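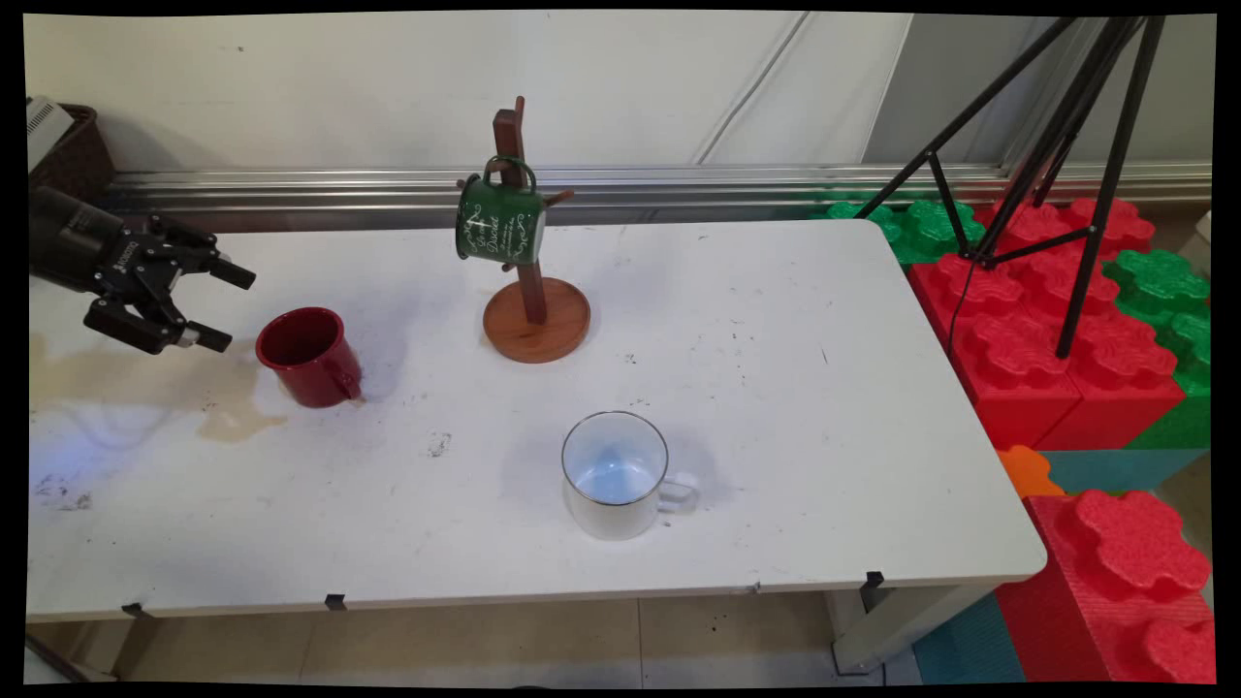 I keep reading that a mug tree saves space and I don't buy it. We set one up on the white table in the back room two weeks ago, after I'd been told more than once that it would change my life. So far the green mug with the curly white lettering hangs on it and the red and white enamel ones live on the table next to it. That's one mug hanging and two in the way, plus a post and a round base that weren't there before. Does anybody hang every mug, every day?
lurnlow

Posted 17/10/2020

finau_19
Yes. Six mugs, every day, for years. Hang the other two up and your problem is solved. You can't blame the tree for what you leave on the table.

ramlow
Not so sure. Mine came down in June and I don't miss it. The top mugs were fine, but anything on the low pegs knocked into its neighbor every time I reached past. With enamel that means chips at the rim, and then rust.

finau_19
Enamel chips if you drop it. Hanging by the handle never hurt one of mine.

ramlow
Then you have better mugs or better aim than I do.

Byung-chul Ham
Can we talk about the big tan stain on the left? If that's coffee or tea, I'd deal with it before arguing about storage. Baking soda and a damp cloth, leave it on a while, wipe it off. A white top like that shows everything.

lurnlow
The top is scuffed all over and has been since we got it. Baking soda did nothing for the gray marks last time, so I have my doubts.

Byung-chul Ham
Gray marks are a different thing — try a melamine sponge on those, lightly.

chae500
I wouldn't. Those sponges are sandpaper with good marketing. You get a dull patch and the next spill soaks in faster.

Byung-chul Ham
Used one on my own table for years with no dull patch.

chae500
What finish is it, though? Mine went cloudy after two goes.

lurnlow
No idea what the finish is. I'll test a corner. The tree gets until the end of the month, and then it goes in the donation box.

finau_19
Hang the red one up first!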